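About Stelgate

By Kiri Tomoana
1 March 2026

Stelgate is an independent training centre for adult learners, based in the former dye works on Ruddock Lane, Carkthorpe. We teach short technical courses in the evenings and during the day. We are a company limited by guarantee and do not distribute profits.

What we teach

The current timetable is built from four subject groups: bookkeeping and payroll, technical drawing, electrical safety testing, and computer maintenance. Each course is divided into units of two hours. A unit is the smallest thing we sell and the smallest thing we assess. Learners may take units singly, or enrol for a full course and receive a certificate of completion from the centre.

Bookkeeping and payroll is the largest group by enrolment. It covers double entry, bank reconciliation, VAT returns, month-end routines and the preparation of accounts for a sole trader. Payroll units are rewritten each May, after the new tax year's rates and thresholds have settled into the software we use. Printed notes from earlier years should not be relied on for anything except the method.

Technical drawing is taught on paper for the first half of the course and on screen for the second. Learners who already draw by hand to a reasonable standard may ask to join at the midpoint. A short drawing test is set for this purpose and takes one hour.

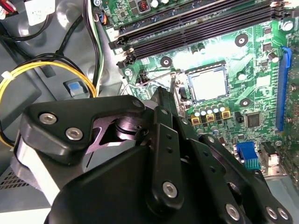

Class sizes are capped at 20 for bookkeeping and payroll. Practical groups are smaller, and the limit for each is printed beside the course code in the timetable. Where a group is full, names are held on a waiting list in order of receipt. We do not hold places by telephone.

The building

Stelgate occupies the ground and first floors. The total floor area in our use is 2,290 square metres, of which 2,043 square metres is teaching space and the remainder is offices, stores, corridors and plant. The dye works ceased production before we took the lease, and the drainage channels in the ground floor slab were filled and levelled before the first courses ran.

The ground floor has level access from the Ruddock Lane entrance. A lift serves the first floor. The rear stair is for emergency use only and opens on to the yard. Hearing loops are fitted in the bookkeeping rooms and at the reception desk; portable units can be booked for other rooms with two working days' notice.

Heating is by a low-temperature wet system with room controls. First floor rooms on the north side are slower to warm up in the morning, and early classes in winter are placed on the south side where the timetable allows it. Drawing rooms were put on the north side for the light.

There are 58 parking spaces in the yard, shared with the other tenant, Bodberg. Bays marked with a B are theirs during working hours and may be used by learners in the evening. Covered cycle racks are beside the main door.

How assessment works

Every unit ends with a written or practical task. The tutor marks it against a fixed sheet, and a second tutor from the same subject group marks a sample from each class without seeing the first mark. If the two marks differ by more than one band, the whole set is marked again. Results are released by post or through the learner account, according to the preference given at enrolment.

A learner who does not pass a unit may resit it once without charge. Further resits are charged at the unit rate. Appeals must be made in writing and must state which part of the mark sheet is in dispute. 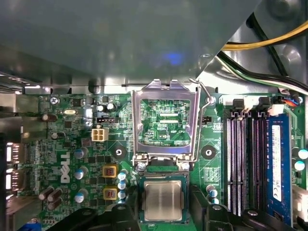

Prospectus, Issue 20

The prospectus is issued in print and sets out unit codes, fees, entry requirements and the limits on group size. Where the prospectus and the website differ, the website is the later text and should be followed. Copies are kept at reception and at the library in Carkthorpe, and can be sent by post on request.

Fees and enrolment

Fees are charged by the unit and are payable at enrolment. Employers paying for staff may be invoiced, with payment due before the first class. A reduced rate applies to learners receiving certain benefits; evidence is needed once per year of study. Course notes are included in the fee. Drawing instruments and calculators are not, and a list of suitable types is sent with the joining letter.

Withdrawals notified before the second unit of a course are refunded in full, less the fee for the first unit. After that point, fees for untaught units can be transferred to another course but are not refunded.

Governance

The centre is overseen by a board of directors, who meet each term and approve the budget, the timetable and any change to the fee structure. Day-to-day management rests with the principal, Kiri Tomoana. Tutors are employed directly by Stelgate on term contracts, and each is observed in class at least once a year by someone from outside their own subject group. The annual report and accounts can be read at reception.

Enquiries about courses should quote the unit code if it is known. Enquiries about room hire should state the date, the number of people attending and whether level access is needed.

Related pages
Timetable and unit codes
Fees and reduced rates
Bookkeeping: which unit to start with
Getting to Ruddock Lane
Room hire at Stelgate
Appeals procedure

Contact us | Accessibility | Privacy | © Stelgate, Ruddock Lane, Carkthorpe | Back to top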